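Zunditz – lit surélevé avec commode intégrée
Guide de montage et d'utilisation, partie 4 : les tiroirs 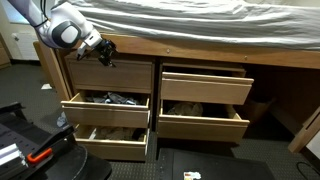 4.1 Avant de commencer

Cinq tiroirs, deux colonnes : trois à gauche, deux à droite. Pas de poignées. On tire par la rainure creusée sur le bord supérieur de chaque façade.

À ce stade le cadre du lit est monté (partie 2) et le caisson est en place (partie 3). Longerons serrés, sommier posé. Si le cadre bouge encore quand on pousse dessus, revenir à la partie 2. Ne pas continuer.

Il faut :
– un tournevis cruciforme
– un chiffon sec
– un niveau, même petit
– le sachet de vis 736 (tiroirs). Ne pas confondre avec le sachet 222, réservé au longeron

Place devant le lit : de quoi ouvrir un tiroir en entier et s'agenouiller derrière. Tapis épais à rouler de côté.

4.2 Poser les tiroirs

1. Essuyer les glissières dans le caisson. La sciure du perçage s'y met toujours, surtout au fond.

2. Vérifier le niveau du caisson, de gauche à droite puis d'avant en arrière. Caler si besoin.

3. Trier les tiroirs. Repère au crayon sous le fond : G1, G2, G3 pour la gauche (de haut en bas), D1 et D2 pour la droite. Ceux de gauche ne vont pas à droite.

4. Commencer par le bas. G3 d'abord, puis G2, puis G1. Même chose à droite, D2 puis D1.

5. Présenter le tiroir bien droit, à deux mains. Engager les deux côtés ensemble, pousser jusqu'au déclic.

6. Ouvrir, fermer, deux fois. Ça doit coulisser sans accrocher. Sinon ressortir le tiroir et recommencer à l'étape 5.

7. Poser la vis de butée à l'arrière, une par tiroir. Serrer à la main. Pas de visseuse, le bois éclate.

ATTENTION – tant que les vis de butée ne sont pas posées, un tiroir tiré trop fort sort complètement et tombe. Enfants hors de la pièce.

4.3 Régler les façades

Fermés, les tiroirs doivent être au ras du caisson. Une façade qui dépasse :

1. Regarder d'abord s'il n'y a pas un vêtement coincé derrière. Cause numéro un, de loin.

2. Rien derrière ? Desserrer d'un demi-tour les deux vis de façade, à l'intérieur du tiroir.

3. Fermer, appuyer à plat avec la paume, rouvrir doucement, resserrer.

4. Toujours de travers : recontroler le niveau du caisson (4.2, étape 2).

4.4 Remplir

Pas de règle stricte, mais ce qui marche bien :

– Lourd en bas. Jeans, gros pulls, pantalons d'hiver dans G3 et D2.
– Sous-vêtements et chaussettes dans G1, on l'ouvre tous les jours.
– Plier, ou rouler. En tas ça rentre aussi, seulement le tas gonfle et frotte sous le tiroir du dessus.
– Rester sous le bord des côtés. Si du tissu dépasse, appuyer dessus avant de fermer ou en enlever.
– Linge bien sec, surtout en hiver. L'air circule peu sous un matelas.

NOTE – draps et couvertures : un drap trop large pend devant le longeron et finit pris dans les tiroirs du haut. Le border sous le matelas, côté commode. Pour une housse, prendre la taille exacte du matelas.

ATTENTION – ne pas monter sur un tiroir ouvert pour grimper dans le lit. Même vide. Même « juste une fois ». Utiliser l'échelle.

ATTENTION – doigts. Fermer en poussant au milieu de la façade, jamais avec la main dans la rainure.

4.5 Sortir un tiroir (ménage, déménagement, chaussette perdue)

1. Vider.
2. Retirer la vis de butée, la mettre dans un bol.
3. Tirer jusqu'au bout, soulever l'avant légérement, sortir.
4. Aspirer le fond du caisson.
5. Remettre comme en 4.2, vis de butée comprise.

4.6 Entretien

Chiffon à peine humide, puis chiffon sec. Pas de produit abrasif, pas de vitres, pas de javel. Les rainures se salissent plus vite que le reste : une vieille brosse à dents suffit.

Glissières qui grincent – un peu de cire de bougie frottée sur le rail. Pas d'huile, elle tache le linge.

Une fois par an, en juin par exemple quand on change les affaires de saison, tout vider et resserrer. Têtes de boulons du longeron aussi, au-dessus des tiroirs. Serrer ferme, sans forcer.

4.7 Pièces manquantes

Vis de butée perdue, glissière tordue : noter le repère du tiroir (G1, D2...) et le numéro du sachet, puis écrire au service pièces Dafis, à l'attention d'Edvin Brekke. Joindre la facture. Les façades se commandent à l'unité.

Suite : partie 5, échelle et barrière.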